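Speaker notes: Keeping food longer at home
Staniforth Neighbourhood Centre, winter talks
21 Dec 2022

Opening

Thank people for coming out in the cold. Washrooms are down the hall on the left. Handout is on the chairs. Extra copies at the back.

Say who the talk is for: anyone who shops once a week or less, and throws out more than they would like. I am not a nutritionist. I ran the produce side of a grocery store in Clamer for a long time and I still can't walk past a sad bin of lettuce.

Ask for a show of hands: who threw something out this week? Wait. Put my own hand up.

Where the waste happens

Most of what gets thrown out at home is fresh: bread, salad greens, soft fruit, leftovers. Tins and dry goods hardly come into it.

Tell the story of the Leso Street food diary. Every household on the block kept a list on the fridge door through February. One family wrote down 600 grams of bagged spinach in a single week. They were buying the large bag because it was on special, and eating a third of it.

Pause here. Somebody usually owns up to the spinach.

Temperature

A fridge should sit at 4 degrees or a little under. The dial numbers don't tell you that. They only mean colder or warmer. Buy a fridge thermometer, leave it in a glass of water on the middle shelf overnight, and read it in the morning before anyone opens the door.

Don't pack a fridge so tightly that air can't move. A full freezer is fine, and even helps.

Cooked food should go in within 2 hours. Shallow containers cool faster than a big pot. You don't have to wait until it is stone cold.

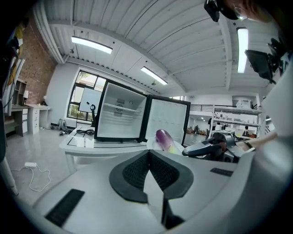

Not everything wants the cold. Tomatoes lose their flavour. Potatoes turn sweet and brown oddly when you fry them. Onions go soft. Keep potatoes and onions in the dark, and in separate places, or both will spoil sooner.

Eggplant, cucumbers and peppers are the awkward ones. They like it cool but get pitted if kept very cold for long. The warmest part of the fridge will do for a few days. Buy them close to when you will cook them.

Apples give off ethylene, which ripens whatever is beside them. Useful with a hard avocado, bad news for your carrots.

Dates on labels

Go slowly, this is where the questions come. "Best before" is about quality. Yogurt a few days over is usually fine if it was kept cold and hasn't been opened. An expiry date on infant formula or a meal replacement is a different matter, and you don't use those past it.

Smell is a poor test for safety. Some of the worst bacteria have no smell at all. If in doubt about meat or fish, out it goes.

Freezing

Bread: slice first. Herbs: chop, cover with oil, freeze in an ice cube tray. Cheese: grate it. Soup: leave room at the top of the container — it expands.

Label everything with a name and the month. Masking tape is fine.

If time is short, skip the herbs.

Close

Ask them to pick one item they throw out often and buy less of it next week.

Next talk in the series is on mending, in the Rolteo Room, same time. Sign-up sheet is by the coffee. Stack chairs before leaving.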